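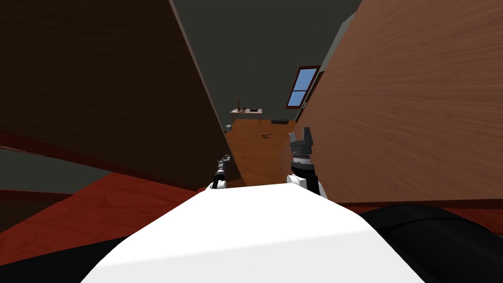
Anyone who has kept hens in Seltavville will tell you the town council could argue over a chicken until the cows come home, and this July it very nearly did. The proposal sounded simple enough - every household may keep up to four hens, provided each bird has room to scratch and stretch her wings. A petition in favor drew 1,099 names, a fine showing for a place where most folks won't sign for a parcel.

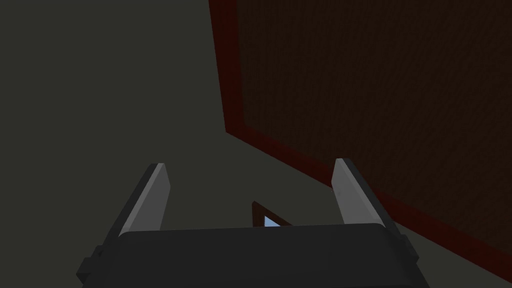
Sixten Haugen, who farmed outside Driltley for most of his life, spoke for the hens (and spoke, and spoke, bless him!). He wanted the word "welfare" written into the rule itself, with a visit from the county every 90 days. The vote was put off for two months, and he plans to be back in the front row.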